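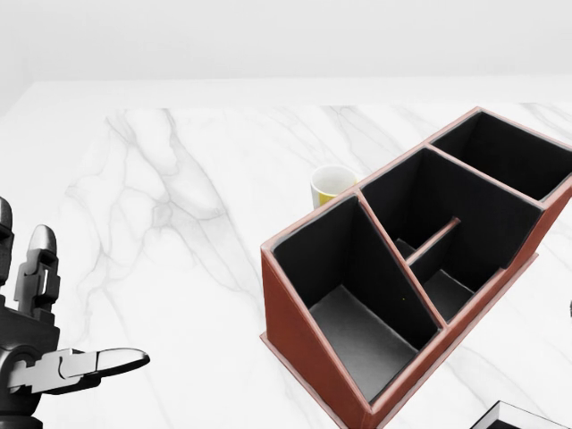

An open robotic hand over a white marble tabletop.

I've carried the same fat bifold for years, so when Provitz put its new card holder on sale this March I caved and ordered one. Well, I ordered 2 – one for me and one for my sister, Bushra Abbasi, who has been borrowing my old coin purse for longer than either of us wants to admit.

The news for bag people is that Provitz is bringing back the Bekgate, the slim zip-around it dropped a while ago. Elisa Negri, who runs the accessories side over there, told me the first batch is 800 pieces and that they'll go up on the Provitz site at 9 in the morning, Eastern time. It has 6 card slots, a zip pocket for change and a wrist strap you can take off. The old one had a snap that always came loose in my purse, and she says that's gone (hooray!).

Colors are black, tan and a dark green they're calling Hao. I like the green a lot. Dima Darwish over at Ceseo, the little shop where I bought my very first Bekgate, is getting a few of the tan ones for the store and will hold one for you if you call ahead. No green for Ceseo yet, and I did ask twice.

One thing to watch: the new size is a touch shorter, so a checkbook won't fit anymore. If you still write checks, stick with the long version, which Provitz is keeping in the line at the old price. Returns are free for two weeks as long as the tags are on. Mine ships with the card holders, and I'll post again once I've had it in my bag for a while.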